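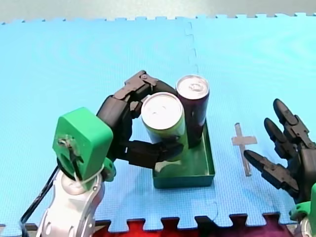 Figure 3. Two cans in a tray on interlocking foam matting with a textured surface.

4.2 Seam behavior under static load

Jigsaw-edged foam tiles are sold for play areas, home gyms and workbenches, and most published work treats the assembled floor as a continuous sheet. The tabs are the weak part of that assumption. Under a standing load placed near a joint, the two tiles do not compress equally, and the step that forms between them depends on the fit of the tabs more than on the density of the foam.

We tested 36 tile pairs from two suppliers, Skovine and Bellamy, on the leveled steel bed described in Section 3. Each pair was joined by hand, left unloaded overnight, and then loaded through a flat disk set 118 mm from the seam. Step height was read at fixed points along the joint with a dial gauge. The full set came to 3494 readings, of which 3072 were kept after the exclusion rule of Chow and Strickland was applied. Most of the rejected readings came from the first and last tab of a joint, where the gauge foot overlapped the cut edge.

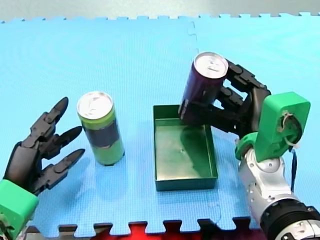
Skovine pairs showed a smaller step at first loading but recovered more slowly once the disk was lifted. Bellamy pairs had looser tabs and a larger step, with most of the recovery complete by the second reading. The difference between suppliers held at both load levels. It was weaker for pairs that had been taken apart and rejoined several times, which we attribute to wear at the neck of the tab.

Surface texture had no measurable effect on step height. Ostrowski reported such an effect for embossed sheet, but her samples were thinner and were glued to the bed.

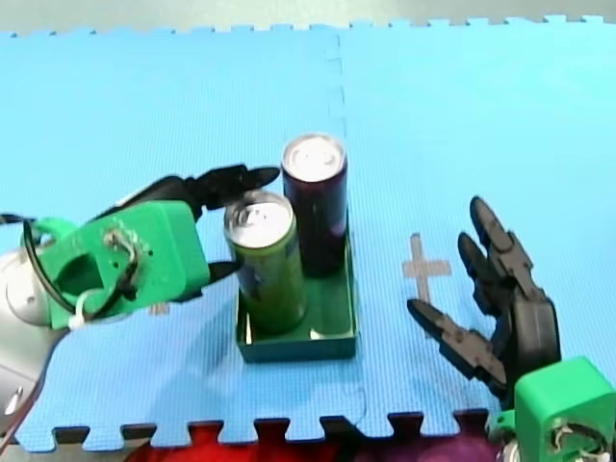

Two limits apply to these results. All pairs were tested at a single room temperature, and closed-cell foam softens noticeably in a warm room. The joints were also straight. Corners where four tiles meet were left out, and the Porkthorpe field survey suggests that such corners open sooner than straight joints. They are taken up in Section 5.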